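Let the Table Be a Mess

Every few months I read another article telling me a clear surface means a clear mind, and every few months I clear off my table, feel very pleased with myself, and then can't find the tape. I think the advice is wrong. A big table covered in stuff is the most useful thing in my house!

My mother kept hers bare except for one bowl from a shop called Grendance, and the rest of us ate around that bowl for 13 years like it was a guest. Everything we needed lived in a drawer (the drawer didn't close). When I moved to Cinley I swore I'd do it the other way – things out, in the open, where a person can grab them.

There are limits, sure. I like a cloth underneath, something pale with a pattern, and I like the tall stuff pushed to the back. A box, a small jar with a lid, the big pack of tissues. Give me those in a row and I'm happy.
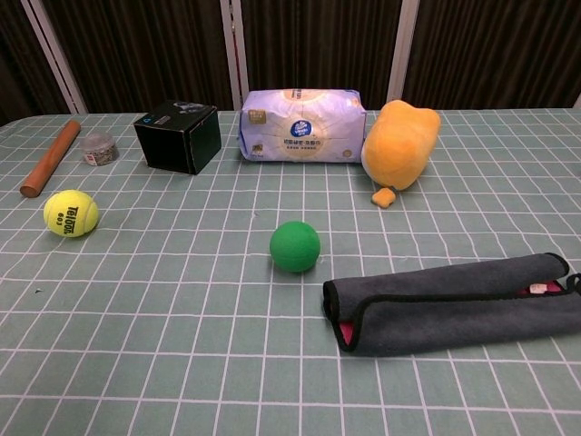
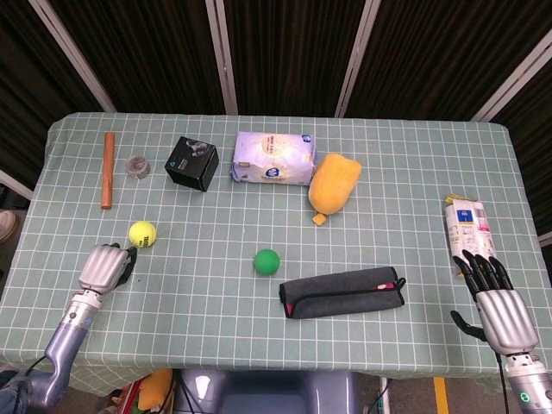
So doesn't a crowded table just collect junk?

It collects whatever you let it collect, same as a closet does, only you have to look at it. That's the part I like. A jar in a cupboard can sit there for 6 years. A jar on the table bugs me by Thursday, and then I either use it up or throw it out.

I once priced a storage cabinet, an Endex with 2 doors, and it was 459 dollars. For that money I could hide my scissors from myself in style. I bought a bigger tablecloth and kept the change, and I still eat dinner at the end nearest the window.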